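6 Jan 2020, Lornside, upstairs kitchen. First look round after the break, so forgive the rambling!

**Kettle and tea point**

- [x] Lid sits down properly. Bit stiff, but it goes.
- [x] Handle firm, no wobble at all (hooray, the last one was dreadful)
- [x] Cord: ran my fingers along the whole length, no nicks or soft spots. It does trail across the back of the counter, and I'd like it tidied up with a clip.
- [ ] Descaled. Not done since November and I could feel the crust inside. I'll bring a sachet.
- [x] Drip grate lifted out and washed. Quite grim underneath, I must say.

**Sink and worktop**

- [x] Drains freely, no smell
- [x] No leaks in the cupboard below
- [ ] Granite wiped and dried. Wiped, yes, but the streaks towards the back won't shift and I think a few of them are scratches. Leave them be, please, no scouring pads!
- [x] Glasses checked for chips, 2 thrown out

**Electrics**

- [x] Socket switch clicks on and off cleanly
- [ ] Test sticker on plug. Can't read the date any more, so I've asked Kelow for a new one. Job no. 199 if anyone rings.

Next look: when the sticker's on.

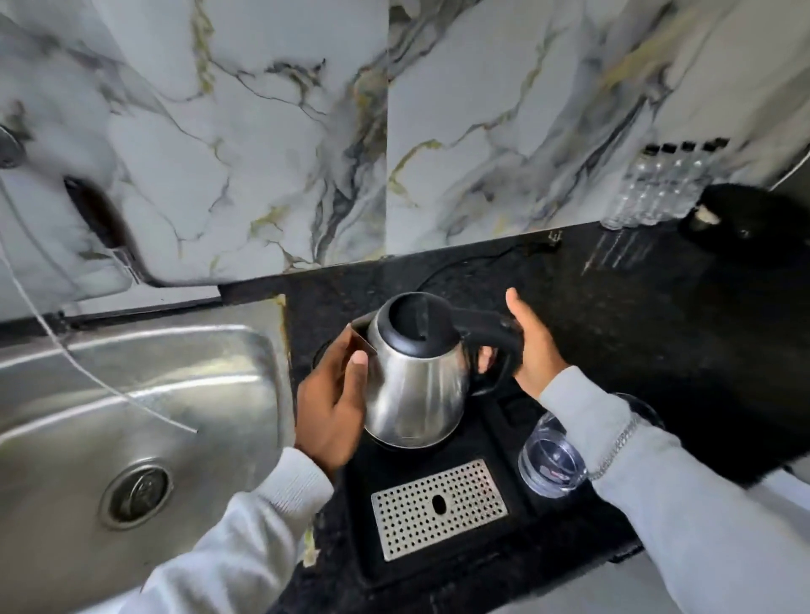 *Kettle and drip tray, upstairs tea point, Lornside*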